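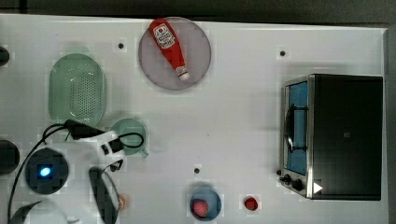 Ketchup on a plate, green colander to the left.

How I enter online competitions without losing my whole evening

I've been comping since January and I've got my routine down to one mug of tea, so I thought I'd share it! First of all, set up a separate email address. My normal inbox had 371 unread newsletters in it before I did this -- never again.

Next, open a simple spreadsheet with the brand, the closing date and what you had to do. I sort mine by closing date and start at the top. Then read the terms properly (I know, I know). I once spent ages designing a tea towel for a Prestov giveaway and then spotted it was only open to people in Wales!

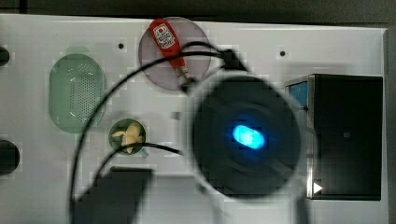 If it's a design or slogan competition, do a rough version first and leave it overnight. Mine always look better after a sleep, or else I bin them and start again. My friend Hauwa Lawal keeps all her old slogans in a notebook and reuses the good bits, and she won a lovely set of bowls from Lullis that way.

Do the creative ones before the "like and share" ones, as far fewer people bother with them. I stick to 13 entries a week, and 2 of those have to be creative.

Last thing -- check your junk folder every couple of days. Winners often only get a week to reply!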